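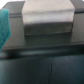 1. Light grey block seated on the dark grey base. Matte panels to either side, stepped ledge below.

Skallumar base unit: reference gallery
Compiled by Widad Dabbas. Checked by Ye-ji Hwang, February.

The gallery covers the finish and fit of the Skallumar base unit and the light grey block that sits on it. It replaces the old Relow sheet, which had drawings only. Use it together with the parts list. Part names follow the list, and surfaces are named from the operator's side.

Notes to picture 1

Top face: pale grey to off-white, a little lighter toward the center. The surface appears to change slope behind the front face. Check color here and not on the front, which reads much darker in low light.

Side panels: flat, matte, medium to dark grey. Each has a thin horizontal line near the top. Wipe with a dry cloth. Polish leaves a sheen on matte parts that does not come off.

Shadow band: the area where the block meets the base is too dark in this view to judge the fit. Use a feeler gauge.

Ledge: steps forward below the panels. The long pale highlight makes the lip look rounded or glossy. Do not record it as a scratch or a worn spot.

General

Inspect under a lamp placed at 30 degrees to the top face, then repeat at 10 degrees. Marks that show at only one angle are logged as minor. The first Zoubi batch was 2,000 units, and 92 came back with finish remarks. Most of those were reflections logged as damage.

Color names are from the Edix chart, second printing. The first printing has the two darkest greys swapped.

Corrections to Widad Dabbas, with the picture number.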